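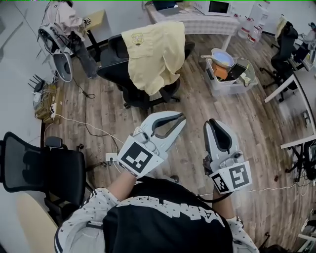
Zeletti hand-held grippers during a session, left jaw open, right jaw closed.

Setting up and calibrating the Zeletti hand-held gripper pair

Last updated 30/08/2025. Applies to the two-gripper kit sold by Fidetti. If you bought the single-gripper version, skip steps 4 and 6.

Before you start

You need the two grippers, the head camera, the printed marker sheet and a computer with Smits Recorder installed. Charge the head camera fully. Clear enough floor to extend both arms and turn in place, and route loose cables away from where you will stand.

Step 1. Check the markers

Each gripper carries square black-and-white markers near its base. The recorder uses them to locate the gripper in the head camera view. Wipe them with a dry cloth. Do not use alcohol, which lifts the print at the corners. A marker with a scratch across one of its cells should be replaced from the spare sheet. Keep the white border intact when you cut it out – detection fails without it.

Step 2. Connect the grippers

Plug each gripper into its own port on the recorder hub. Leave a loop of slack between the gripper and your forearm so the connector takes no load when you bend the wrist. The status line in Smits Recorder should read LEFT OK, RIGHT OK. If the sides are swapped, change them under Devices > Assign. Swapping the cables has no effect, as the assignment follows the serial number.

Step 3. Fit the head camera

Tighten the strap until the camera does not shift when you nod. Hold both grippers in front of your chest with the fingers up and look at the preview. Both grippers should sit in the middle third of the picture. Tilt the camera down if your hands drop out of view at waist height.

Step 4. Calibrate the jaws

Select Calibrate > Jaw width. Open the left jaw fully and keep the right jaw closed, then press Start. The program takes 100 samples. Reverse the two sides when prompted and press Start again. The closed reading should be under 16 counts on each side and the open reading above 1000. A high closed reading usually means dirt between the finger pads.

Step 5. Check tracking

Extend both arms and rotate each wrist slowly through its full range. The overlay should stay attached to the markers. Brief dropouts at the extremes are normal. Long dropouts with the markers facing you point to glare, so turn away from the window or lower the exposure.

Step 6. Record a test clip

Record 32 seconds with both hands. Open and close each gripper several times, first one side and then both together. Play the clip back and compare the jaw width plot with the video. A constant offset between them is corrected under Settings > Delay.

Notes on the kit

Calibration is stored on the computer, so a second workstation has to be calibrated separately. Recorder settings can be exported, but jaw values are left out of the export file.

Replacement finger pads and marker sheets ship from the Givamville warehouse. Order pads as a pair – old and new pads on one gripper will shift the closed reading.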